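From: Kirsty Sedgwick
To: Meslow Orchard Group list
Date: 1 March 2023
Subject: Re: Winter pruning on the old Tallwood trees

Radek Michalík wrote:

> Has anyone on the list brought old standard apple trees back into
> shape after a long time without pruning? We took on the Tallwood
> block last fall. There are 14 trees, none of them cut for years as
> far as I can tell, and the tops are a mess of upright shoots. Most
> of the fruit was up where we couldn't reach it and it was small.
> I would like to take them down to a height we can pick from a
> ladder. Can I do that in one go before bud break, or is it too
> late now? Also, what do you do about the big wounds? My father
> always painted them.
>
> Radek

Radek,

It isn't too late. I would rather prune now than in December. Up here the buds on most of ours don't move until April, so you have a few weeks yet. Pick dry days if you can get them.

I would not do it in one go. We made that mistake on the Paredes side when we first had it. We took close to half the top off four trees in one winter, and the next summer they put up a thicket of water sprouts as thick as a broom. It took us longer to sort that out than it would have taken to do the job slowly. Plan on three winters, and don't take more than a quarter of the live wood in any one of them.

First winter, do only the dead and broken wood, anything with canker, and then one or two of the big limbs in the middle to let the light in. Take those back to a side branch that is at least a third as thick as the piece you are cutting off. Don't leave stubs. For anything heavy, make an undercut first, then cut from the top a few inches farther out, then clean up at the collar. If you skip the undercut the bark tears down the trunk.
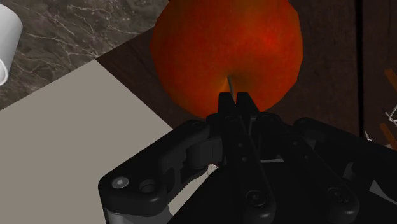 Second winter, start on the height. Same rule about cutting to a side branch. Third winter is mostly thinning the spurs and tidying up. Fruit size should improve once there are fewer spurs, but you will still need to thin the fruit by hand in June. I go for one apple per cluster and a hand's width between them. People hate doing it and then they complain about small apples.

In July or August go back and pull the new water sprouts while they are still soft. They come away by hand and fewer grow back than if you cut them in winter. Leave a few that lean outward if there is a gap to fill.

On the paint, we stopped using it. The cuts we left bare have closed over as well as the painted ones. Your father wasn't alone, mine used roofing tar.

Don't feed them this year. They will have plenty of root for the top that's left, and nitrogen will only give you more shoots. If the grass is up to the trunks, clear a circle and mulch it, keeping the mulch off the bark.

For tools, I have a Luron pole saw you can borrow for 4 weeks or so. The blade is new and it cuts on the pull. One of the extension clips is stiff and needs a knock. I'm over at Tallwood on Saturday morning anyway to pick up crates, so I can drop it off and walk the rows with you if you're around.

Kirsty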